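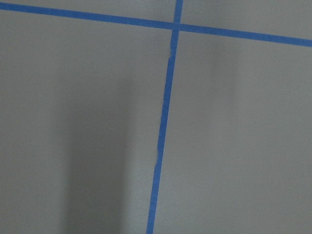 Blue tape on the work surface, at a crossing of two strips

Can a two-arm machine fold shirts well enough to take over a folding station yet?

Posted in Workshop and Laundry Equipment
Tags: folding, automation, fixtures, small business

Eugénie Pruvost

I run the finishing side of a small laundry in Dultham. We wash and fold plain cotton T-shirts and polos for local employers. Volume in a normal week is 1000 pieces, all folded by hand on two tables. Washing and drying are not the bottleneck. Folding is, along with sorting by size before folding.

I have looked at the big dedicated folders with clips and belts. They are fast, but they want a person to feed each garment flat and the right way up, and that feeding step is most of the labor I am trying to remove. So I am looking at general-purpose arms working over a flat table, two arms with a two-finger gripper on each.

What I need to know:

Can current machines start from a pile, or do they still need the shirt laid out for them?

Does the table matter? The close view at the top shows tape on the surface, with one edge of the long strip wavy and a bit torn. I would like to know if tape in the work area is a reference for the machine, for the people, or for neither. I would also like to know if a ragged edge like that is a problem for cloth.

What is a sensible acceptance test? I have a fold standard on paper (sleeves in, thirds, hem to collar, finished width to match the shelf) and no idea how to turn it into a pass or fail figure that a supplier would accept.

I am not looking to replace anyone. We are short of hands from May until the end of summer and I would settle for a machine that does the plain crew necks and leaves the rest.

Budget is flexible within reason. Floor space is not. Three-phase is available at the wall.

ojo_bench

Short version: no, not at your volume.

They can fold. They are slow, and somebody has to stand there to fix the ones that go wrong. Buy a folding board and a taller table. We did that at the Lendar shop and it helped more than anything with a motor in it.

Tape is tape. Replace it when it lifts.

Comment from Eugénie Pruvost: We have boards. They are good for new staff and the experienced people stop using them. How slow is slow?

Comment from ojo_bench: Slower than your slowest person. I did not time it.

Brorham Fixtures

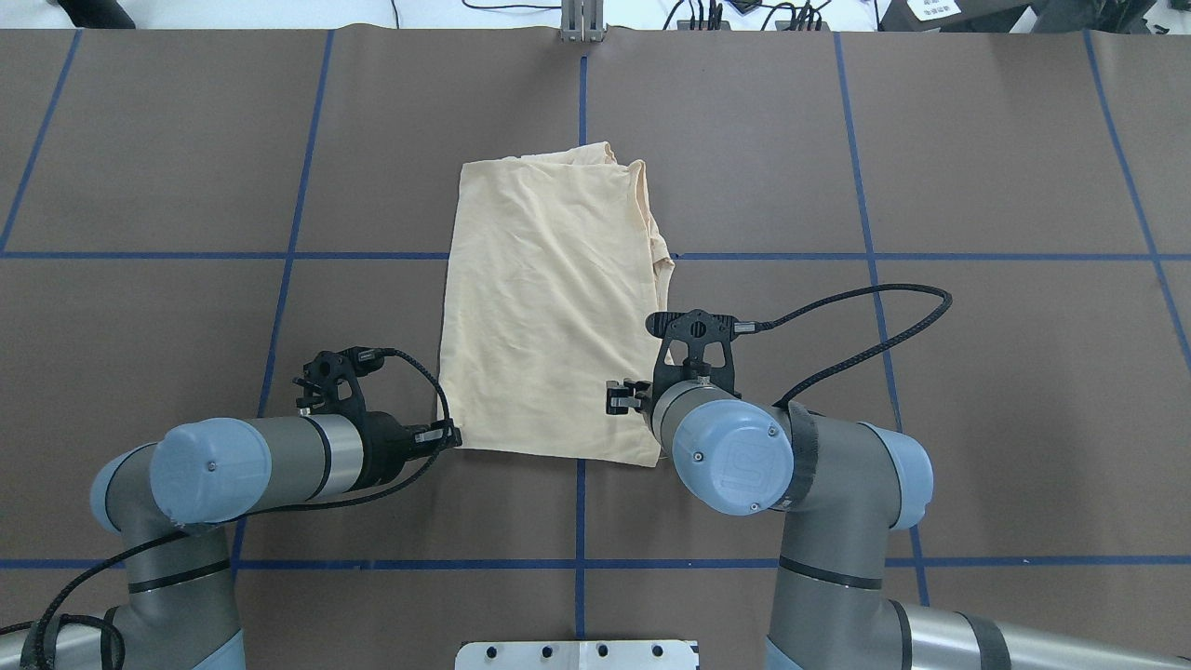 465 words | 2 min read

I build tables and fixtures, so take the software side of this with caution.

The photo is close to the state of the task you describe. Two grippers, each holding a lower corner of a light garment that has already been brought to a tall, roughly rectangular shape. Look at the right side near the top, where the fabric overlaps itself as a flap, and at the crumpled top edge. Judge the output on details like those. Most of a fold can be right and the stack will still lean.

On your first point, split the job into stages and ask about each one separately: picking one piece from a pile, finding the collar and hem, spreading it flat, folding, squaring up, stacking. Folding a shirt that is already flat is the easy stage. Picking a single piece from a tangled pile and spreading it is where the time and the failures are. A supplier who demonstrates with the shirt laid out is showing you the easy stage, and you would still be paying a person for the others.

On the table, a taped grid is useful to people whatever the machine does with it. It lets an operator put a garment in the same place each time and see at once when something has shifted. Whether the controller uses it is a question for the supplier. Ask directly, and ask what happens if a strip is moved or peels. If the answer is that nothing happens, get them to peel one during the demonstration.

A torn tape edge is a small matter with heavy cotton. With thin jersey, a lifted edge can catch a hem as it is dragged across, and adhesive picks up lint. I would use inlaid or painted lines on a production table. If you stay with tape, cut it with a blade against a straightedge, lap the crossings the same way every time, and press the ends down with a roller.

For surface, go for some friction but not much. The cloth has to stay put while one corner is lifted and has to slide when both are pulled. Bare laminate is often too slick, and felt too grabby. Test offcuts with your own shirts before ordering a top.

Acceptance test. Pick 11 shirts from your actual dryer output, mixed sizes, no pressing. Run each from a dropped heap. Record four things per shirt: finished width against your shelf gauge, whether the collar is centered, whether a person touched it, and time from first contact to release. Any touch is a fail for that shirt. Repeat after lunch with the lights changed, because daylight from a side window can put long shadows on a matte top.

Put stained and damaged pieces in the set too. A human folder pulls those out without being told. The piece in the photo has a small darker mark near its upper right corner. A machine that folds neatly and passes a mark like that has moved your inspection step somewhere else, and you need to cost that.

For plain crew necks with a person spreading, you could trial it. From the pile, I would wait.

Comment from Eugénie Pruvost: Thank you. The inspection point had not occurred to me. Our folders reject as they go and it is not written down anywhere as a task. I will add it to the spec and send the stage list to both suppliers.

Comment from ojo_bench: Fair. Still buy the taller table.

Comment from Brorham Fixtures: Set it to elbow height for the shortest person on the shift and give the others a riser under the work.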